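This site uses cookies to remember your settings. By continuing to browse you accept their use. Accept | Manage preferences

Stomlow code of practice

The Stomlow code of practice, usually shortened to the Stomlow code, is a voluntary set of rules for recording human demonstrations with hand-held grippers. It covers the preparation of the room, the care of the equipment, the conduct of the person giving the demonstration, and the labelling of the recordings. The code is not a safety standard and carries no legal force. Laboratories that follow it remain bound by the workplace law of the country they operate in.

Background

Hand-held grippers let a person carry out a task with the same kind of fingers that a robot will later use. Their movement is commonly tracked by means of printed square markers, known as fiducial markers, fixed to the body of the tool. The method is cheaper than steering a full robot arm from a distance, and sessions can be held in homes, offices and workshops as well as in laboratories.

Early users each worked to their own habits. Recordings made at one site were often hard to combine with those from another: markers had been fitted in different positions, calibration was repeated at different intervals, and failed attempts were sometimes deleted and sometimes kept. The first draft of the code was written by Arlindo Barbosa, an engineer at the Sampaio workshop, as an internal checklist of eight rules. It was later adopted by the Wanine laboratory, which added the sections on consent and on rest periods. The name comes from Stomlow, the town where the two groups met to agree a common text.

Preparation of the room

The code asks for even lighting, with no strong lamp or window directly behind the working area. Glass and glossy surfaces may stay in place, but their presence must be entered in the session notes. Furniture need not be cleared unless it blocks a route the demonstrator will walk.

Floor cables receive a section of their own. Mains leads should run along walls where possible, and any lead that crosses a walking route is to be taped down or covered. Power strips should stand clear of the space in which the demonstrator steps or kneels. The demonstrator wears closed shoes and walks the full route once before recording starts, with the grippers put down.

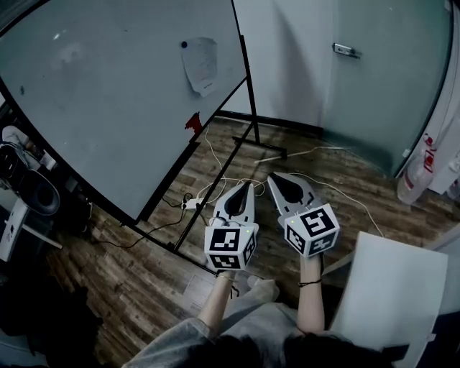

Markers and calibration

Each marker must be flat, clean and firmly fixed. A marker with a lifted corner or a scratch across its pattern is replaced before the session continues. The two grippers of a pair must carry different marker numbers, and the numbers are written in the log together with the hand in which each tool is held. Long sleeves are permitted if they do not slide over the markers. The same rule applies to hair and jewellery.

Calibration is carried out at the start of every session and repeated after 60 minutes of use. It is also repeated whenever a gripper has been dropped, even if no damage can be found. The finger pads are wiped at the same time and checked for wear. The code sets no limit on the age of the pads; an earlier draft called for a change after around 2000 closures, but this was removed when the groups could not agree on how closures should be counted.

Conduct of the session

A demonstrator may work for no more than four hours in one day, breaks included. Tasks should be done at an ordinary pace. The fingers are kept in view during a grasp where the task allows it, and both hands are brought back to a resting position at the end of each attempt.

Failed attempts are kept and labelled as failures. A recording may be deleted only if it shows a person who has not given consent, or if it contains private material such as a letter or a computer screen with readable text. Whiteboards are treated in the same way as screens: they are wiped, covered or turned to the wall if anything confidential is written on them.

Revision and use

The text is reviewed every March. Changes are proposed in writing and take effect when both founding groups accept them. The most recent revision merged the rules on tape and cable covers and moved the calibration form to an appendix.

Kanodum, a free program for checking session logs, reports missing marker numbers and overdue calibrations according to the code. It does not examine the recordings themselves. Some users have criticised the code for saying little about outdoor work, where changing light makes markers harder to detect. A separate outdoor annex has been drafted but has not been adopted.

See also: Fiducial marker; Learning from demonstration; Robot end effector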